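Two Grippers, Two Arms and a Coffee I Never Drank: A Visit to the Ivcombe Open Lab
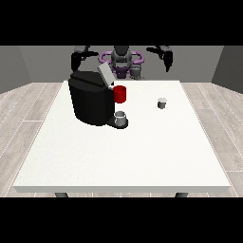
The coffee task in simulation, with the lid up and the grey cup waiting on the right.

I went to Ivcombe in August to look at grippers. Our shop packs small orders of odd-shaped parts, and we have reached the stage where everyone agrees we should automate the packing bench and everyone has a different idea of what that means. The lab's open afternoon promised side-by-side trials of end effectors on a two-armed robot, plus refreshments. I had the two items connected in my mind in a way the organizers had not intended.

The lab is at the far end of an industrial park, past a tile wholesaler and a place that re-covers boat seats. Parking was free and the signage was optimistic. I followed an arrow into a loading bay, was redirected by a man on a forklift, and got to the front desk in time to be handed a lanyard with somebody else's company on it. I wore it all afternoon. It got me asked a number of good questions about hydraulic seals.

Our host was Divina Sison, who runs the manipulation group and has the patience of a person who has watched a gripper miss the same handle for an entire winter. She began with the simulator, on a large screen at the front of a room with too few chairs. The group tries everything there first. A new finger shape gets 1000 runs in software before anybody is allowed to bolt it to anything that costs money.

The task she had up was coffee. There's a black coffee machine on a big white table, a red mug, a cup on the drip tray and another one off by itself, and a two-armed robot standing behind the lot with a black gripper on each arm. It is a grey robot with a purple ring around its upper body. A fellow beside me asked what the purple was for, and Divina said she had been waiting for someone to ask about the contact model, so we moved along to the contact model.

I had assumed the coffee business was there to amuse visitors. She makes a decent case that it is a fair test of a gripper. A hinged lid wants a pinch and then a push through an arc. A mug wants a side grasp that leaves some clearance from whatever it's next to. A small cup in the open is the easy one, and she uses it as the control, on the grounds that a gripper that can't manage that has no business near the lid. The arms also need to keep out of each other's way, and a bulky appliance sitting between them and the work makes that a good deal less theoretical.

I asked how well the simulator predicts the real thing. She said it is very good at telling you what won't reach and rather poor at telling you what will slip. Friction on a glazed mug is a number somebody typed in. I wrote that down, as it's the most useful sentence I've heard about simulation and I have sat through vendor presentations lasting longer than some of my jobs.

Then we went next door for the hardware.

The two grippers on trial were the Jutine and the Paracha. Both are two-fingered and electric, and both come with a brochure showing an egg. I have never worked in a plant that handled eggs, and neither had anyone I asked, but the egg persists.

The Jutine has a parallel jaw. The fingers slide straight in and out and stay square to each other the whole way. It is quick and repeatable, and it sounds like an expensive stapler. On flat-sided blocks it was faultless while I stood there. On a mug, approached from the side, it held well when the mug was centred and poorly when it wasn't, and the recovery routine consisted of backing off and looking at it again. Changing the fingertips takes one hex key, which the lab keeps on a string, having evidently learned something.

The Paracha has linked fingers that wrap a bit as they close. It is slower and it's more forgiving. I was allowed to move the mug by hand between attempts, and I moved it further than was polite, and it still got hold of it more often than I expected. What it did less well was let go. The fingers open outward in an arc, so anything standing close by gets a nudge. If you pack into trays with dividers, as we do, you will want to think about that before signing anything. I thought about it through most of the break.

Neither was perfect on the lid. The Jutine pinched it nicely and then wanted to travel in a straight line, so the arm had to do all the work of following the hinge. The Paracha followed the hinge happily and lost its grip near the top. Divina's view is that people blame grippers for what are really wrist problems, and she moved the same gripper between two arms to show us. On the stiffer arm the lid popped free with a jerk. On the more compliant one it came up like a lid being opened by a person in no particular hurry. Same fingers, same speed setting. I had come to compare grippers and spent the last hour staring at wrists.

The controller session was run off a Plulletti box, a beige cabinet with a pleasant interface and a fan you could dry lettuce with. I'll give it credit for the force readout, which is one live trace per finger, in a colour you can see from across the room. Setting a grip limit took a single screen. Saving that limit took a trip through four menus and a password, and the demonstrator had to go and find the person who knew the password. We passed the time admiring the force readout.

Cameras got short shrift, partly because the schedule had slipped and partly because the afternoon sun had come around to the west windows and was doing its own experiment. The wrist-mounted view coped. The overhead view lost track of anything pale on a pale bench until somebody taped cardboard over the glass. I'd suggest that anyone setting up a cell do it at four in the afternoon, in the worst light the building has to offer, and get the bad news early.

A few practical notes for anyone going to the next one:

Bring your own parts. I had a pocketful of ours, moulded elbows mostly, and Divina ran them through both grippers without any fuss. The Paracha liked the elbows. The Jutine liked the bag they came in.

Ask about fingertip wear. The lab swaps its pads far more often than the brochures suggest, and there's a coffee tin of dead ones by the door that you can pick through. It is very instructive. The wear is nearly all on one edge.

Wear a sweater. The hardware room is kept cool for the equipment's sake, and the equipment seemed quite comfortable.

Get a seat on the left for the simulator talk. There's a pillar.

As for the refreshments, they were at a folding table in the corridor, and they were tea. The urn was run by a student who poured with one hand and held the cup with the other, approached from the side, allowed for clearance and released without disturbing the neighbouring cups. I mentioned that this was the best bimanual work I'd seen all day. He asked if I was the hydraulic seals person.

Our plan, for now, is to borrow a Paracha for the packing bench and see what it does to the tray dividers. I've asked for the compliant arm to go with it. If the nudge on release is as bad with our trays as I suspect, we'll cut wider trays, which the purchasing side is going to enjoy hearing from me. Divina has promised to run our elbows through the simulator in the meantime, and I've sent her a drawing, along with the lanyard.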